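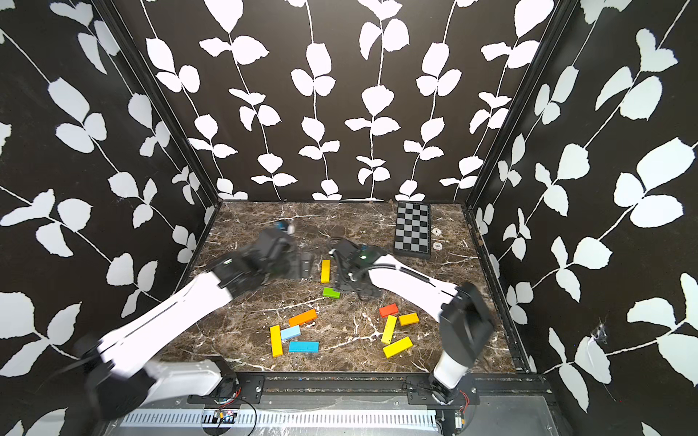 Two-arm bench cell with coloured wooden blocks on the tabletop.

Frequently asked questions: can a machine do this job yet?

These are the questions we get most often from workshops, care homes and households considering a Pemance bench cell. Last revised in March.

Can it tidy a table?
Partly. Picking up rigid, matte, brightly coloured items from a flat surface is the most mature task we support. Small wooden blocks are a fair test of it. Items that overlap, or that sit hard against a wall, still cause most of the missed picks.

Why two arms?
One arm is enough to move a part from A to B. The second is needed when a part must be steadied, turned or passed across. It also adds a scheduling problem: with both grippers near the centre of the table, each arm has to plan around the other, and cycle time goes up.

How does it compare with a person for speed?
Poorly. Clearing 12 mixed parts into a tray takes the cell some 20 times as long as it takes an adult working at an ordinary pace. It is suited to work that can be left to run.

Can it fold laundry?
Not to a standard we would sell. Flat tea towels are in trials under the Zivora software branch. Fitted sheets, socks and anything inside out are not supported.

Can it wash or stack dishes?
No. The arms are not sealed against water. Dry plates can be moved from rack to shelf if the rack position is fixed. Glassware is excluded from the warranty.

What about sorting on the shop floor?
Sorting by colour or outline is available now. Sorting by thread pitch, finish or wear is not. Two parts of similar colour, such as orange and red-orange, should be separated by shape where possible, or run under constant lighting.

Does the background matter?
Less than it used to. Older releases needed plain walls and a plain bench. The current release is tested against patterned walls and veined tabletops. Glossy surfaces remain a problem because reflections move when the arms do.

Can I leave other things on the bench?
Yes, outside the pick area. Tell the software which zones to ignore during setup. Anything in the pick area that has not been taught will be skipped or, less often, picked up by mistake.

How much training does a new task need?
Allow 2000 recorded demonstrations for a two-handed task. Single-arm tasks with rigid parts need far fewer. The Eltier recorder stores demonstrations locally and will resume after a power cut.

How often does it need servicing?
Every 12 months. Between services, check exposed wiring and cable runs for rubbing, confirm the mounting bolts are tight, and wipe the tabletop. Isolate the power first.

Is it safe around children?
Keep them out of reach of the arms. The cell is intended for supervised rooms and is not a consumer appliance.

Can I buy one through Saxena?
Saxena handles leasing and spare grippers only. Send purchase enquiries to us directly, with bench dimensions and a list of the parts you want moved.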